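Entretenir une table en bois clair sans y passer ses dimanches

Depuis que j'ai installé ma grande table claire dans l'atelier (je couds dessus, je bricole dessus, les enfants y goûtent quand j'ai le dos tourné), on me demande souvent comment je fais pour qu'elle reste brillante. Eh bien je vous dis tout !

D'abord, le chiffon. J'ai longtemps utilisé de vieilles éponges, et quelle erreur : le côté vert laisse des micro-rayures qui ressortent dès qu'on allume le plafonnier. Maintenant j'ai 2 microfibres, une humide et une sèche, et je passe toujours dans le sens du veinage. L'eau doit être tiède, avec une goutte de savon noir, pas plus - sinon ça fait un voile gras et il faut tout recommencer.

Pour les petites miettes et les points noirs qui restent collés, ne grattez pas avec l'ongle ni avec un couteau. Posez un coin de chiffon mouillé dessus, comptez le temps d'un café, essuyez. Ma voisine Rosaura Henao jure par la gomme blanche d'écolier pour les traces de crayon, j'ai essayé et je suis conquise !

Les taches de feutre, c'est plus pénible. Un peu d'alcool ménager sur un coton, on tamponne, on rince tout de suite. Essayez d'abord sous le plateau, dans un coin, parce que certains vernis n'aiment pas du tout (j'ai une étagère qui s'en souvient).

Autre chose, pensez à regarder votre table en lumière rasante. Je me baisse, je cherche le reflet des lampes, et je vois aussitôt ce que j'ai oublié. Si le reflet est net, c'est propre. S'il est trouble, on repasse la microfibre sèche en faisant de grands gestes.

Et pour tout ce qui est dur ou pointu, je glisse un tapis de découpe dessous. Le mien est un Tritstead, je l'ai payé 18 euros en mai et il n'a pas bougé. À défaut, un set de table en liège dépanne très bien, surtout sous les outils lourds qu'on repose un peu vite.

Les câbles, je les fais passer par le haut, avec des attaches, comme ça le plateau se nettoie d'un seul geste.

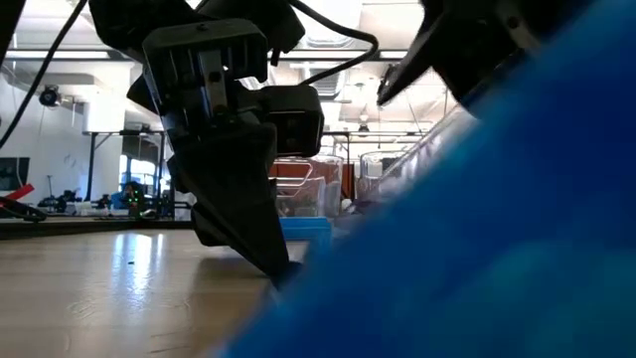
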